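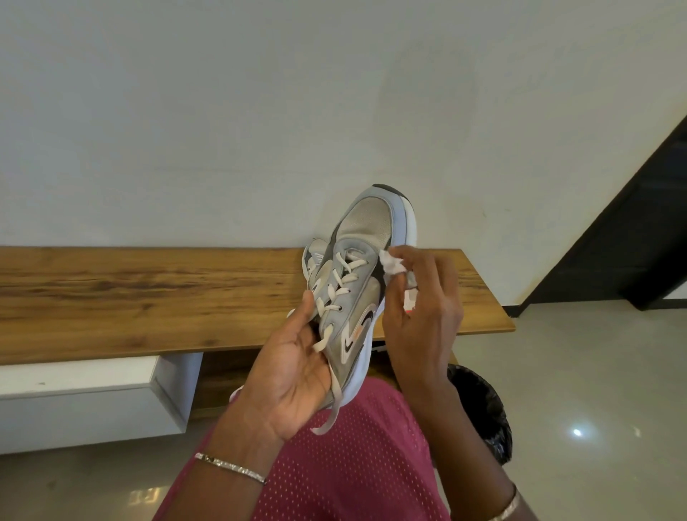
Fig. 1. Shoe cleaning task, tissue on the side of the upper, head camera view.

Pakia project – progress report, May

Group: Malsha Kumarasinghe, Bogdan Tudose, Babatunde Nwosu
Advisor: Genivaldo Fontes

What we wanted to do

Get a two-arm robot to wipe down a shoe. One gripper holds, the other wipes. Last term's group did table wiping and that went fine, but a table stays put. A shoe has to be held and turned and it bends when you push on it. So our question was how much of this can be learned from people just doing it, filmed from their own point of view.

Recording

Everybody in the group plus Nusrat Jayawardena from the year below took turns. Sitting down, shoe over the lap, one tissue. Rules were short: start with the toe box, then the sides, keep both hands in view, don't talk to people. We ended up with 91 clips we could use. Clips where the head tips too far back got thrown out, the hands drop off the bottom.

Labeling

Done in Pullix. For each clip we marked the holding hand, the wiping hand, and which part of the shoe the tissue is touching (toe, side, heel, sole edge, laces). 2167 contact segments total. This took way longer then planned. Laces are the worst part – loose ends hang down over the holding hand and the hand tracker takes them for fingers. Bogdan wrote a filter that drops any "finger" with no palm attached, helps a lot but not on every clip.

White tissue on white midsole is also bad. Tracker loses the edge of the tissue and guesses. Switching to a colored cloth would fix it but then the old clips don't match, so we left it.

Training

600 clips' worth of data would of been nicer, we know. Trained on the toe and side segments only. Heel was too few. Robot policy runs at low speed, force limit on the wiping arm set by Genivaldo, please don't change it without asking him.

Results so far

Toe: good, gripper follows the curve and stays in contact most of the pass.
Side: ok when the shoe is held level, slips off near the sole edge.
Turning the shoe over: doesnt work yet. Holding arm lets go too early, up to 2 drops per run.

Still to do

- relabel the lace clips with the new filter
- softer pads on the holding gripper (Babatunde has the parts)
- more heel clips, Nusrat and Malsha
- side by side video for demo night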